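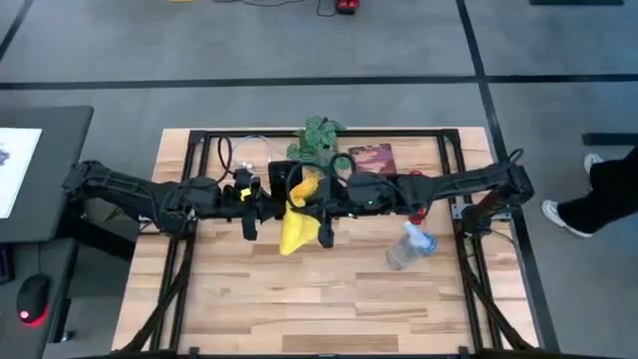 *Two-arm cloth handling at the Noltau bench. The yellow cloth is held between the grippers over the worktop.*

# Report the Attempts as Well as the Successes

Research groups that teach robots to handle cloth have become very good at showing their best work. A short film shows two arms lifting a towel, spreading it, folding it and setting it down. The paper gives a success rate, and the reader is left to assume that the film and the number describe the same thing. In many cases they do not. It is the position of this essay that a success rate for cloth handling should not be accepted without a full account of the attempts behind it, including those that were stopped, restarted or left out of the count.

The Noltau laboratory has worked on two-arm handling of soft goods for long enough to have made most of the mistakes discussed here. Its most recent study, carried out together with the group at Sedcombe, concerned a single skill. The arms were to pick up a crumpled cloth, find two neighboring corners, and hold the cloth open between them. The method was learned from human demonstrations, 118 of them, recorded by operators moving the arms by remote control. The trained system was then tested at both sites.

The first draft of the results said that the skill succeeded in most trials. That sentence was true and of very little use. When the two groups compared their notes, it became clear that they had not been counting the same thing. At Noltau, a trial began when the arms left their rest position. At Sedcombe, a trial began when both grippers had closed on cloth, so that a failed first grasp was simply repeated and did not appear in the record. Neither group had hidden anything. Each had followed a local habit that seemed too ordinary to write down.

Once the logs were counted again under one rule, the joint study contained 202 attempts. The revised success rate was lower than the one in the draft, and the gap between the sites, which had been explained at some length as a difference in lighting, became much smaller. Several paragraphs of discussion were removed. It is uncomfortable to delete an explanation that had persuaded its own authors, and the experience is the main reason for this essay.

Cloth makes the problem worse than it is for rigid objects. A block is either in the bin or out of it. A cloth held between two grippers may be open, half open, twisted once, or held by one corner and one point along an edge. A viewer who wishes to see success will often find it. In our own recounting, two people scoring the same recordings disagreed on 14 attempts, nearly all of them cases in which the cloth was held at two points but hung in a bunch. Those attempts had to be assigned to one side or the other. The published paper should say how this was done and how many were involved, and ours now does.

The starting state is also seldom described with care. "Crumpled" covers a great deal. A cloth dropped from a height lands differently from one that is squeezed and set down, and an operator who has watched many failures will, without meaning to, begin to set the cloth down in ways the system can manage. The Sedcombe group deserves credit for noticing this in its own practice. It now resets the cloth by a written procedure, and an operator who departs from the procedure marks the trial. This costs time, and the success rate fell after the change. The result is nevertheless worth more to a reader who hopes to build on it.

Three objections are commonly raised. The first is that full reporting takes up space. A table of attempts, with the outcome and the reason for each stop, can be placed in an appendix or a data file. The paper itself needs only a paragraph stating when a trial begins, when it ends, who may end it, and how doubtful cases are scored.

The second objection is that authors who report fully will look worse than authors who do not. This is a fair concern, particularly for students whose work will be compared with published figures. It cannot be solved by individual authors. Reviewers and program chairs should ask for the attempt record as a matter of routine, and should give no weight to a comparison between two rates that were counted under different rules. The burden ought to fall on the unexplained figure.

The third objection is more serious. Some stopped trials are the fault of the equipment and tell us nothing about the method. A cable works free, or a control program halts. The Strobel study on sheet folding dealt with this sensibly by listing such trials in a separate column and giving the rate with and without them. We have adopted the same practice. The reader can then judge whether the excluded trials are few and ordinary, or whether the method tends to drive the equipment into trouble, in which case the failures belong to the method after all.

Industry has an interest in this matter as well. When Cinix asked whether the corner-finding skill could be tried on a laundry sorting line, its engineers had little interest in the headline rate. They wished to know how long a failed attempt lasted, whether the arms recovered unaided, and how often a person had to step in. The original draft could not answer any of these questions. The recounted logs could answer the first two. The third could be answered only for Noltau, where operators had kept notes of each time they touched the cloth.

None of this requires new instruments or a larger budget. It requires that the rules of counting be settled before testing starts and kept until it ends. Both laboratories have agreed that, beginning with the trials planned for November, the scoring rules will be written and exchanged before the arms are switched on, and that the complete attempt record will be released with the paper. We ask other groups working on soft materials to do the same, and we will share our scoring sheet with any that wish to use it or improve it.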